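Jul 1, 2024

Seven weeks of running and I am completely hooked

I have to tell somebody about this and my sister has stopped answering, so you lot are getting it instead. I ran 3 miles on Saturday without stopping! Me! The person who used to get the bus two stops to the chemist!

For anyone new, I started in May after my friend Wanda Ziółkowski talked me into joining the beginners' group that meets by the canal. She'd been going on about it since Easter and I'd run out of excuses (the last one was a sore elbow, and she very reasonably asked which bit of running I used my elbow for). So off I went in a pair of old tennis shoes and a T-shirt from a paint shop, expecting to hate it.

The first session was a minute of running, then two of walking, over and over until I wanted to lie down in the nettles. I was purple. Sharon Barasa, who leads the group, jogged backwards next to me chatting about her allotment the whole time, and by the end I knew a huge amount about blackfly and had somehow got all the way to the lock and back. I went home, ate most of a loaf of bread and signed up for the next one.

What I love most is the canal itself. I've lived here for years and I'd hardly walked along it. There's a heron by the second bridge that doesn't move for anyone, and a narrowboat called Prutevon with tomatoes growing along the roof and a very fat ginger cat asleep between the pots. In May the hawthorn was out all down one side and the smell was wonderful. Now it's elderflower, and everyone in the group has opinions about cordial. Mine came out cloudy and far too sweet and I've drunk the lot.

A few people asked what I wear, after I moaned last time about leggings in the heat. Shorts! Any shorts! I was daft about my knees for years and I'm so glad I've got over it. I've gone for bright colours too, partly so that cyclists can see me on the towpath and partly because they cheer me up at six in the morning, when very little else does. Cotton isn't meant to be the thing for running, I know, and I dare say I'll care about that when I'm quicker. 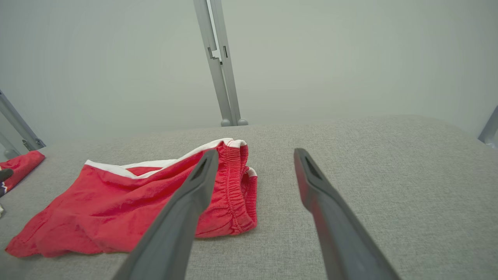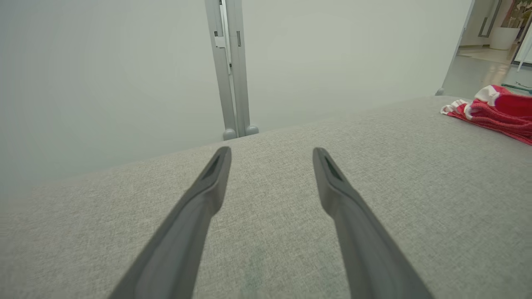

Red shorts with the white trim in the first one.

Right, shoes. I did finally give in and get proper ones. The man in the shop had me trot up and down the pavement outside while people waited for the bus and watched, which was mortifying, but the difference is amazing. My shins stopped aching within the week. I'd been putting it off because of the price, and I do wish I'd gone sooner. They had last year's colours on a rack at the back for a lot less, so do look there first.

Saturday was the big one. It had rained overnight and the path was all puddles, and I'd slept badly and very nearly stayed in bed. The plan was out to the pumping station, round the green and back again. Ivar Isaksson was going at my sort of pace, so we kept each other company, and we got talking about the worst jobs we'd ever had (his was plucking geese, mine was a call centre, I think he wins). I forgot to look at my watch at all. Next thing I knew we were back under the railway bridge and Wanda was jumping up and down and shouting, and I burst into tears like a complete fool. Then we all had bacon rolls.

I came home with number 1317 on my hand in biro. That's the code for the café loo and it wouldn't wash off until Sunday.

Things I still can't do: hills, breathing through my nose, drinking from a bottle while moving. I tried that last one on Thursday and got most of it in my ear. Felicidad Navarro in the comments said to take small sips on a flat bit and pinch the top, so I'm trying that next. Thank you, Felicidad! And yes, I did do the calf stretches on the stairs, and yes, they hurt exactly as much as you said they would.

Next up is the long loop, past the old mill and home through the woods. Sharon says we can walk the steep part and I plan to hold her to it. I've also put my name down to bring a cake, so if anyone has a good lemon one that survives a rucksack, please send it my way. I've got a spare tin of the loaf kind and far too many lemons.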